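Forum > Home and Garden > Kitchens and Bathrooms

Grout on worktop front gone grey, clean it or replace it?

Kusuma_flat
Posted 2018-07-05

Hello all. I moved into a rented flat in Histonmont in April and the kitchen has small square tiles with pale grout between them. At least, I suppose the grout was pale once. Near the cooker it has become grey and a little greasy. The landlord says I may do what I want with it if I pay for it myself.

I have tried washing-up liquid and a soft brush, and after that bicarbonate of soda mixed to a paste. The paste helped for the lowest rows, but higher up I see no difference. I asked a tiler for a price and he wants 218 to take out the old grout and put new. For a kitchen that is not mine this seems to me a lot of money.

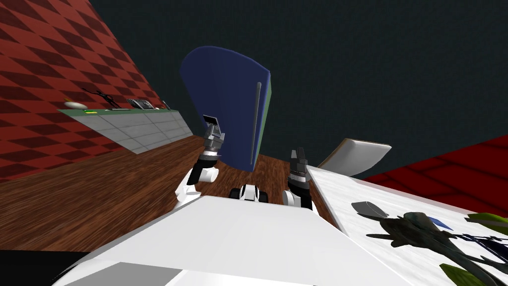 My question is whether a grout pen is a serious solution or only a cosmetic one. In the shop in Pristesier they had two kinds, one for 15 and one much cheaper, and the man there could not tell me the difference. I would also like to know if I must seal the grout afterwards. English is not my first language, so please excuse me if I use the wrong word for something.

tilehound
Member, 2,347 posts

Your English is fine. Don't buy the pen yet. It is paint, and paint on greasy grout peels. You need to get the grease out first and bicarb won't do that. Use a proper alkaline degreaser, leave it ten minutes, scrub with a stiff nylon brush, rinse twice. Then look again when it is dry.

marrowfat

Disagree about the pen being a waste. I did my whole bathroom with one three years ago and it still looks good. Kitchen might be different, I grant you.

tilehound

Didn't say waste, I said not yet. And a bathroom has no frying pan in it.

Oddsocks_Gridlow

Steam cleaner! I borrowed one from my sister and the muck just ran down the wall, it was disgusting and wonderful at the same time. Keep a towel underneath or you will be mopping for an hour (ask me how I know).

tilehound

Careful with steam on old grout. If it is already soft it will come out in crumbs. Press it with a thumbnail first. If the nail leaves a mark, leave the steamer in the cupboard.

Kusuma_flat

Thank you for so many answers. I did the test with the nail. By the window the grout is hard, but next to the cooker there are two places where it is a bit sandy. So I will not use steam there. Is it possible to repair only these places, or will the new colour be different from the old one?

marrowfat

It will be different. New grout always is. That's where the pen comes in – patch it, let it cure, then pen the lot so it matches.

tilehound

On that we agree. Rake out the sandy bits to 2 mm at least, otherwise the new stuff has nothing to hold. Small tub of ready-mixed is plenty. Seal it at the end if the pen isn't a sealing type, it says on the packet.

Oddsocks_Gridlow

I still say steam for the hard part.

Kusuma_flat

I have bought the degreaser and a small tub of grout in light grey – the white looked too bright beside the tiles. I will begin by the window, where a mistake is less visible, and write again when the cooker side is dry.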